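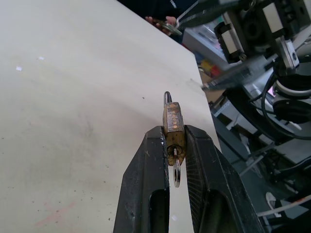
September, a quarter past ten at night, and my fingers smell like pennies.

So today was padlock day. I'd been putting it off since we moved the last boxes over from the Gerkham unit, and the coffee can of locks has been sitting on the back steps all summer giving me dirty looks every time I took the trash out. I finally dumped the whole thing on a towel this morning, before breakfast even, and then of course I had to eat my cereal standing up because the kitchen table was covered with old brass and keys.

The one I cared about was the old brass one with the worn gold body, the one with the row of little copper-colored dots down its narrow side. I love those dots. I always took them for decoration until I looked it up tonight, and they're plugs, one for each of the holes they drill for the pins. I have owned that lock for years and never once wondered. The brass has gone dull and tarnished in the way doorknobs do in old schools, and the shackle is still plain silver steel, so the two halves hardly look like they belong together. I'm not going to polish it. I thought about it for a good ten minutes with the tin of paste in my hand and then put the tin back under the sink.

It had a key in it when I found it in the can, which I'd forgotten, and that was a nice little present. A small silver one, round at the top with a hole through it. It would go in and it would not turn. I did everything wrong first, naturally. I wiggled it, I swore at it, I ran it under the hot tap (don't ask), I dried it with the hair dryer. Then I went and read the back of the graphite tube, which I should have done at the start, and it said two puffs and work the key in and out, gently. Two puffs! I must have given it nine. There was gray powder on the towel, on my sleeve, on the butter dish. But after a while of in and out, in and out, it gave a tiny bit, and then a bit more, and then the shackle popped up so fast I dropped the whole thing on my foot.

I yelled so loud the dog next door started up.

Then I sat there for a stupid length of time just locking it and unlocking it. Click, turn, pop. Click, turn, pop. It is such a good sound. The newer one from the hardware store on Pietrzak sounds like a stapler.

Anyway, the rest of the can. I sorted everything into locks with keys, locks without keys, and keys without locks, and the last pile was by far the biggest. How does a person end up with that many keys? Some of them I knew right off. The one with the green nail polish on it is the bike shed at the old place. The long skinny one is for bleeding radiators and isn't a key at all, I guess. One is stamped 506 and I have absolutely no memory of a 506 in my life. I've never lived in a 506. I've never worked in a 506. I stayed in a motel once out past Famar where the rooms had real keys, and I have a bad feeling about that one. Could have been five hundred and something. If I'm a motel key thief I'd rather not know.

Another one says 223, and that one I do know, it's the mailbox at the apartment with the orange carpet. I should have turned it in when I left. I remember patting all my pockets in front of the super and telling him it was already packed, and I honestly thought it was. Well, it was. It's been packed ever since.

I tried every loose key in every loose lock, which took most of the afternoon and gave me a sore thumb. You'd think there would be a system, and for a while I had one, with the locks lined up along the edge of the table and each key going down the row, but then the phone rang and I lost my place and after that I was just grabbing. I got two matches. One was the fat lock off the garden gate, which we don't have anymore, and the other was a tiny luggage lock that I could have opened with a paper clip. I was still ridiculously pleased. I did a lap around the kitchen.

The combination one is a lost cause. I thought it was 626 because everything I set up in those years was 626, and no. I tried it backwards and I tried it with the numbers one over and one under, and then I just started at 100 and went up for a while during the radio program, and I made it somewhere past the one-forties before I got bored. It's going in the scrap bucket. Or maybe I'll leave it by the couch and do a few numbers every night, like other people do crosswords. That might be a bad road to start down.

What to do with the brass one was the real question. My first idea was the toolbox, but the hasp on the toolbox is bent and a lock that size looks silly on it. Second idea was the cedar chest upstairs, except I don't want to lock the cedar chest, I want to get at the blankets. So it's going on the side door of the shed, where there's been a twist of wire since spring. I took it out there after supper and held it up, and the shackle goes through the staple with room to spare. It needs a little cover over the top so rain doesn't run straight down into it, and I have an old bit of inner tube I can cut a flap from. I saw that on a gate once and thought it was clever.

The key situation worries me, though. There's only the one, and I know myself. I called the hardware store to ask if they could copy it and the kid said bring it in and they'd look at the blank, which I took to mean maybe. Liver Street has the other place, the one with the shoe repair in the same shop, and they've copied weirder things for me. I'll try them first and get two made. One goes on the nail inside the pantry and one goes in the blue mug, and the old one can stay on my own ring. I've written that down here mostly so that when I'm standing in the yard some morning in my robe wondering where the spare is, I can come back and read it. BLUE MUG. Not the one with the chip.

I threw away less than I meant to. The plan was to get rid of all the orphan keys, and I had them in a paper bag and everything – and then I took out the mailbox one, and the nail polish one, and then a heavy old-fashioned one just because it's handsome, and the bag got kind of light. The rest are by the door for the scrap man. The towel is in the wash, by itself, on hot, and I have doubts about it.

The table cleaned up all right with dish soap, apart from a gray smear by the window end where I'd been puffing graphite. I went at it with baking soda, then with the rough side of the sponge, and it got paler but it got bigger too, so I quit. The fruit bowl covers it.

Supper was eggs. I was too tired to think of anything else, and there were only three left, so eggs are on the list, with a new tube of graphite and some of those paper key tags with the string. If I'd put tags on them the first time around I'd have had a whole day free to wash the windows, but then I wouldn't have had nearly as much fun.

Tomorrow: shoe repair place before noon, they close for lunch. Cut the rubber flap. Look for screws for the staple, the top one turns in its hole. And call back about the gutters, which I said I'd do today and didn't.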